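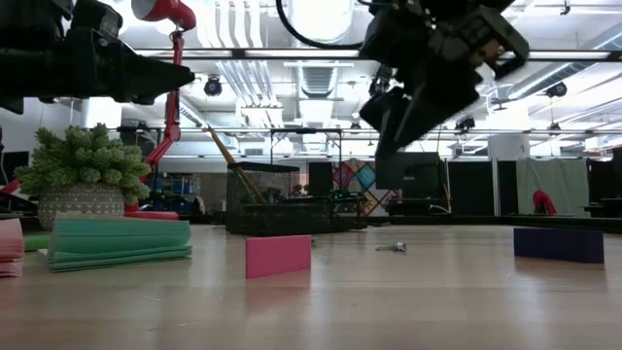
The second stage of the Kevthorpe paper craft room grant ran through September and closed on schedule. Work in this period was on the shared tables, the lighting and the way paper is stored and handed out. The main table has a light wooden top and is lit by a red desk lamp with a jointed arm, and the folded paper is kept in stacks by color, with the teal-green and the pink at the left end near the potted plant. Before this stage, paper was kept in a hall closet and members had to ask for it at the front desk.

Spending to date

The lamp and the storage supplies came in under the amount set aside for them. We moved the difference to paper, as allowed under section 2 of the agreement. Paper was ordered from Bedoya in two deliveries. The first was complete. The second was short on mint and dark teal sheets, and Bedoya has credited us for them. Receipts for both are attached with the Rodus invoice for table refinishing.

Use of the room

The room was open for 10 sessions in the reporting period. Attendance came to 31 members, counting each person once. Most came for the folding course, which covers pleats, curved folds and simple boxes. The Triltalura group used the room on the remaining dates for its card making and has asked to continue on the same terms.

The refinished table is easier to wipe down, but it does reflect light. Members working on pale paper said the glare made crease lines hard to see when the lamp was set high. We now ask them to pull the lamp down and to the side. A matte work mat would fix this properly and we would like to include mats in the next order.

Changes from the plan

The wall shelf has not been put up. The wall turned out to need repair first, and the building owner has agreed to do that at no cost to the grant. Until then supplies stay on the table or in boxes under it, so setting up takes longer than we had planned for.

Next period

We will put up the shelf once the wall is ready, label the paper by weight as well as color, and run the folding course a second time. No additional funds are requested. The next report will include the final figures for paper.

Submitted 2026-10-30
Kevthorpe Craft Room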